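Home | Projects | Parts list | About

Black pads or blue pads

I have been using the Jilex finger pads on my hand-held gripper since April and wanted to see if the Drollalance ones were worth the extra money. They cost 68 a pair where I live, so I only bought one. For now the gripper has a black pad on the left finger and a blue one on the right. Both are textured.

The test is picking things out of a plastic basket and putting them back, 100 times per setup. Bowls and lids are the hard part. They are smooth, they lie at odd angles, and the rim gets in the way of the fingers.

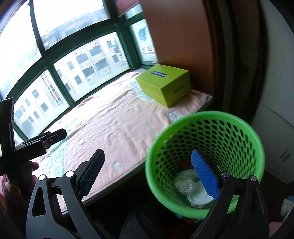
Maglaya commented that mixing pads tells you very little, as the softer one does all the gripping and the harder one just pushes, and that matched pairs run back to back would settle it.

That's fair. I did one run with both sides black and dropped 5 more than with the mixed set. I still want the all-blue run before I say anything about the Drollalance pads. The linkage needs a look too. It has done 3,000 closes and there is play in one of the pivots. Hadach sells new pins, so I'll order those first and then start over.

3 comments | 5 shares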